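Search this site Enter keywords Go
Print this page | E-mail this article

4. Bimanual Bag Handling: Control Software
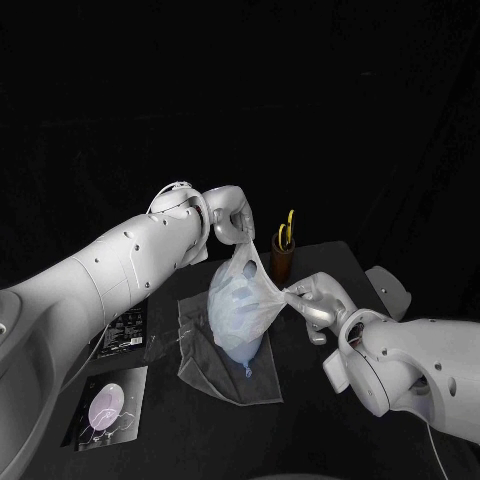 4.1 Grasp coordination and tension control

Figure 3. Two-arm hold on a thin plastic bag with an inflated balloon inside. One hand pinches the gathered top and the other pulls a handle taut.

The controller described in Section 3 treats each arm as a separate position-controlled chain. That works for rigid objects, but a thin bag gives almost no resistance until the plastic is stretched, and then the force rises quickly. We therefore added a tension layer, called Vetitz, between the planner and the two arm controllers.

Vetitz gives the arms different roles. The lifting arm tracks a position target above the table. The pulling arm tracks a distance from the lifting hand, and its target is shortened whenever estimated tension passes a set limit. In the pose of Figure 3 the handle is drawn into a narrow strand between the bag body and the fingers, and the segmentation model must still label that strand as bag. Early versions of the model labeled it as background, and the planner then asked for a new grasp it did not need.

Perception runs on head camera images only. The bag is translucent, so depth readings on its surface are unreliable, and the blue balloon behind the plastic shifts the color of the whole region. We trained the segmentation model on 908 labeled images, 600 of them with an object in the bag. Labels were drawn by hand in Herkus, our annotation tool, and checked by Godfrey Urio.

The planner keeps clearance from the table and from anything standing on it. A cup holding scissors, like the one behind the bag in Figure 3, is entered as a single cylinder that includes the scissor handles. Modeling the handles separately made planning slower and did not change the paths chosen.

Tension limits were tuned by hand over 13 settings in July. We used one value for all later trials and did not adjust it for bag size.

Contact: Otitz Lab, Manipulation Software Group | Copyright 2022 | Back to top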